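Salazar Home Forum > Floors and Rugs > Rug on the diagonal over plank floors?

plankwidth
We finished the floors in April and I bought a flatwoven rug for the den. Laid square it makes the room look like a hallway. My husband turned it on an angle and I can't decide if it works or if it looks like somebody kicked it. Does anyone live with one this way?

Ostrander_B
I did it for 3 years. It works if the furniture sits free of the walls. If your couch is against the wall you get odd triangles of bare floor behind the coffee table. A rectangular rug set diagonally on wood planks looks like this:
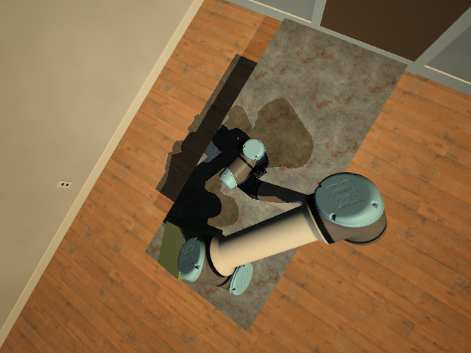 Vol. 14, No. 3

plankwidth
Thanks. The couch is against the wall, so that may be my problem.

mudroom_mel
I disagree with Ostrander on the furniture. The bigger issue is walking. People cut across a room in a straight line and an angled corner is right where a toe goes. My mother caught hers twice. Tape the corners down or put it back square.

Ostrander_B
Tape leaves residue on an oil finish. Use a felt and rubber pad cut an inch short all the way around.

mudroom_mel
Rubber isn't safe on every finish either. Check with whoever made yours.

Severyn Kostiuk
I install floors. Mel is right about checking. We used Brarnus oil on a job and the cheap pad left a grid pattern that had to be sanded out. Plain felt is fine on nearly anything but it slides more. Also, lift the rug every few weeks the first year. New wood changes color in the light and you will get a diagonal shape on the floor that is harder to hide than a square one.

plankwidth
I had not thought about the color. It has been down since 19/08/2025, so I'll move it this weekend.

heteo_fan
Another vote for square. If you want something less stiff, leave the rug alone and get the looser look from the colors. I like mottled stuff near wood, cream with rust specks and patches of tan and charcoal.

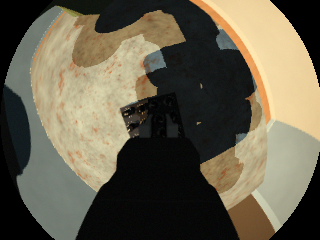
This page was last modified on the date of the most recent reply.

mudroom_mel
Too busy for me next to grain, but I'd take it over a crooked rug.

Ostrander_B
It isn't crooked if you do it on purpose.

plankwidth
Update: pulled the couch out 14 inches and kept the angle. Ordered plain felt from Trornell, $93 with shipping. Husband is happy. I still step over the one corner by the door, so Mel may get her way by winter.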